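Forum › Brot & Backen › Sauerteig

Thema: Roggensauer geht im November einfach nicht hoch

truketti
Hallo ihr Lieben, seit es draußen so ungemütlich ist, braucht mein Roggensauer ewig. Im Sommer war er nach ein paar Stunden soweit, jetzt stehe ich morgens davor und er hat sich kaum gerührt (und dabei füttere ich ihn so brav!). Ich setze mit 300 g Vollkornmehl an, das Rezept stammt noch von meiner Tante. Was macht ihr im Winter?

Maysoun Harb
Ach, das kenne ich so gut! Unsere Küche ist nachts eiskalt, und mein Sauer hat mir das jedes Jahr übel genommen. Inzwischen stelle ich ihn in den Backofen, nur mit eingeschalteter Lämpchenbeleuchtung, und nehme das Wasser schön warm. Seitdem backe ich wieder jeden Mittwoch — und die Nachbarin freut sich mit.
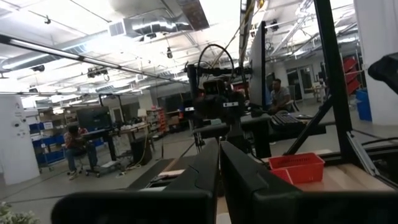
Wie warm soll das Wasser denn sein?
Um die 30 Grad, dann fühlt es sich am Finger fast nach nichts an.

darwish1117
Da muss ich ein bisschen widersprechen, liebe Maysoun. Bei mir wurde es im Ofen mit Lampe viel zu warm, der Teig roch nach Essig und das Brot war klitschig. Ich lasse ihn lieber kühl stehen und gebe ihm die ganze Nacht und den halben Vormittag dazu. Geschmacklich finde ich das sogar runder.

Maysoun Harb
Das kommt sicher auf den Ofen an, meiner ist ein altes Schätzchen mit einer ganz müden Lampe. Klemm doch mal einen Holzlöffel in die Tür!

truketti
Danke euch beiden! Ich probiere heute Abend die Variante mit dem Löffel und melde mich, sobald das Brot angeschnitten ist.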